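When the arm kept going down

Clonora's block-sorting rig had run without trouble since August. Then, during a long overnight run, the arm missed its stop height and pressed its tip into the board until the motors cut out. We asked the engineer who looks after it what went wrong.

"The height limit had gone," she said. "We'd updated the controller, and the new version read an old settings file. The limit was set at 100 and the controller took it as 200. It did exactly what it was told."

The fault appeared on cycle 1420. Every cycle before that had stopped on block height, so the limit was never tested.
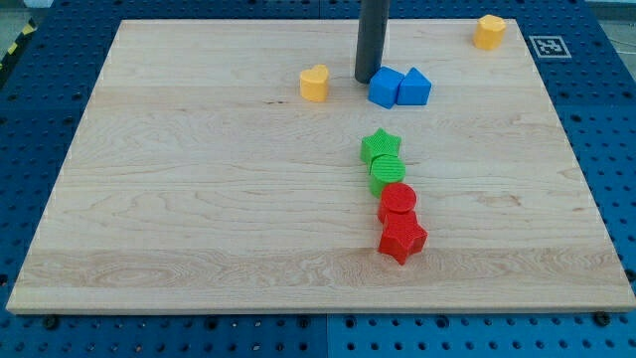 The arm over the board, with coloured shape blocks set out for sorting.

Nobody was hurt, but she doesn't treat it as a small matter. "People reach in to straighten a block. I've done it myself - you think the arm is waiting, and it may only be between moves."

The damage came to a bent tip and a dented board, both replaced. Listex, who supplied the controller, have sent a fix. Her own team now run 100 slow cycles after any update, with the force limit turned down and the guard shut.

Would she trust the rig overnight again? "Yes, once the slow cycles are clean. I'd still like a second stop that doesn't depend on the software. Yoon are quoting for one."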